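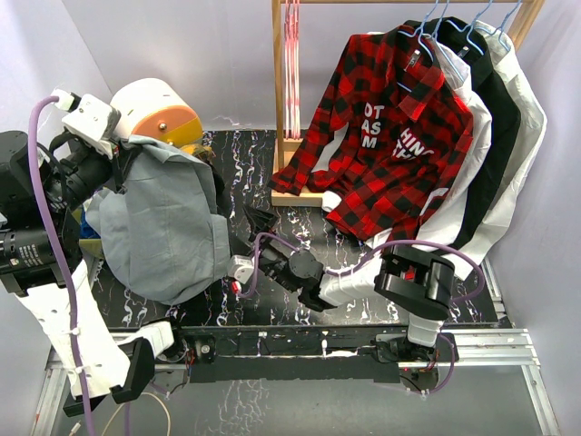 Teleop demos for hanging shirts, two arms, keeps dropping at the handoff. How do you record these so they're usable?

Posted by jekov_bench, 5 November 2021

Hi all. Trying to teach a two arm setup to hang shirts on a little wooden rack. Shirt starts on the table, gets picked up, goes on a wire hanger, hanger goes on the bar. Driving it by remote control with a pair of leader arms, recording both followers plus the cameras, then training on the recordings.

I have 166 demos so far. Policy is bad. Reaching for the shirt is fine, first grasp mostly fine. Then it falls apart when the second gripper has to come in and take the other shoulder. Either it stops short and hovers, or it closes on nothing and carries on as if it had the cloth. Also the shirt likes to end up lying over one of the arms, and once that happens the policy has no clue at all, just sort of shivers.

Stuff that might matter:

- 2 operators, me and one other. We do not drive the same way. I go collar first, the other person goes for whatever corner is sticking up.
- mix of shirts. A thin gray-blue one, a red and black plaid flannel with print on it, and some plain ones (white, black, light gray). The flannel is much stiffer.
- table top is black with white marble streaks, if that makes any difference to the cameras
- one fixed view from above plus wrist views
- episodes are long. Lots of me sitting still trying to work out where the collar went.

Tried moving the arms by hand too (motors off, push them through it) but I can't hold two arms and a shirt on my own, and my hands are in every picture. Gave up on that after an afternoon.

So: more demos? Different demos? Throw out the flannel? Using the Pikside recorder if anyone knows it. Thanks, sorry for the wall of text.

cameck
Replied the same day

Different demos, not more. I'd guess a good part of your 166 is fighting itself.

Pick one way of doing it. Write it down on paper and both of you stick to it. Collar first, left gripper takes left shoulder seam, lift clear of the table, right gripper comes in on the other seam from the right hand side. Always the same side. If two people grab different places from the same starting picture the model averages them and you get a gripper parked halfway between. That is your hover, pretty sure.

Next the pauses. Cut them. If you sit still for four seconds thinking, you have taught it that sitting still is what you do when cloth is bunched up. Trim in the recorder, or better, practice the shirt until you don't stop. I do a handfull of runs with recording off before every session. Boring but the difference is big.

Closing on nothing: are you logging the commanded gripper position or the measured one? You want both. Command goes all the way closed either way, measured one stops a bit short when there is cloth in the jaws. Thin shirt is a small gap so look at the raw numbers before you trust it. Motor current is even better if your followers give you that.

And record recoveries. Start some episodes with the shirt already in trouble. Over the arm, folded under itself, one sleeve on the far side. Drive out of it slowly and finish the job. Right now I bet you hit stop and delete whenever the shirt lands on an arm, so it has never once seen how to get out. I did 37 of those on a towel task, only those, added to the old set, and the shivering thing went away. Didn't fix everything, still dropped some.

For the over-the-arm case specifically: don't pull from the hem. Bring the free gripper in near the top of the heap, pinch, lift up and off. If you drag sideways it catches on the cable loops and then you're unplugging something at a bad moment. Tie the cables down closer to the links while you're at it, leave enough slack for full wrist rotation and no more.

Keep the flannel but leave it out for now. Get one shirt working. Then add.

dauda
Replied later

just get more data. we had the same thing and it went away after we doubled it. also check your lighting

(what learning rate are you using)

pikside_user_old
Replied later

Agree with cameck on most of it, couple of things to add.

Split the task. Hanging a shirt is really 3 jobs. Get it off the table and held by both shoulders. Get the hanger inside. Get the hook over the bar. Record as separate episodes with a clear start and end pose for each, arms back at the same pose between. You can glue them together later. With one long episode a small error at the first grasp is a huge one by the time you reach the rack, and you can't tell which bit failed.

Check what the operator can see. If you're standing there looking at the real table while you drive, you are using stuff the robot doesn't have. We made everybody drive from the camera feeds only, screen turned so you couldn't peek. Horrible for the first hour. But you find out fast that the top view can't see the far shoulder when the forearm is over it, and then you either move a camera or change how you grab. Wrist views help here, as long as the cloth isn't right up against the lens.

Black table: a black shirt on it will be hard, the collar just disappears. Put a plain light mat down or save the black shirt for last. The streaks probably don't hurt much but they can look like a fold edge in a low res picture, I had something like that with a patterned cloth.

On moving the arms by hand, I wouldn't rule it out for the hook-over-bar part. That's one arm and a stiff object and you get a much nicer feel for it than through leader arms. Run it by hand, save the joint positions, then replay it with the motors on and record the cameras during the replay. No hands in the picture. Go slow on the first replay and keep a hand on the stop button, mine came back a centimeter low and took the rack with it.

Dont bother with hand guiding for the cloth parts. Replay won't match, the shirt falls diferently every time.

jekov_bench

Ok this is great thank you. Commanded only, yes, guilty. And yes I deleted every single one where the shirt went over the arm. Going to split it in three and start again with the gray-blue shirt, me driving only until the written steps are settled. Camera-only driving sounds awful, will try it.

dauda, learning rate is whatever the default is, haven't touched it. Will post back when I have the recovery set done.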